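Rurkelex small business accelerator: spring progress report to the Rindport Enterprise Fund

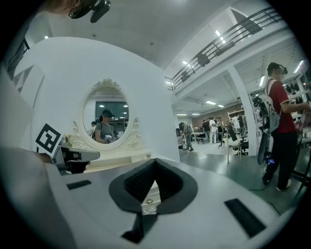 Submitted by the program office, Rurkelex
Period covered: February through May

We said in the application that we would take 13 young companies through the program by summer. We have 13. One of them has changed its name twice and its product once, so depending on how strict the Fund is feeling, it may count as three.

Recruitment. We received 112 applications, most of them in the last two hours before the deadline. A surprising number proposed an app for finding parking in Rindport, a town with plenty of parking. We took one of these anyway. It now sells scheduling software to dentists and has paying customers.

Workshops. Pricing, bookkeeping and hiring have all been delivered. Pricing was the best attended and bookkeeping the least, which matches the state of the books we were later shown. We are running bookkeeping again in June, with lunch.

Office space. The move to the second floor on Bermúdez Street took five weeks longer than planned. The lease was fine. The internet connection was a longer story, and we have attached the correspondence for anyone with an evening free. All desks are now taken.

Wostell, the shared invoicing tool we agreed to pilot, is in use at nine of the companies. The other four prefer spreadsheets and have told us so at length. We would like to stop paying for their seats and put the money toward legal clinics, where there is a waiting list.

Budget. We have spent 70 percent of the grant. Travel is under, printing is over - we ordered 300 folders with the old address on them. They are good folders, and labels are on the way.

Still to do before the final report: the investor evening, exit interviews, and a decision from you on the Wostell seats, ideally before the next invoice.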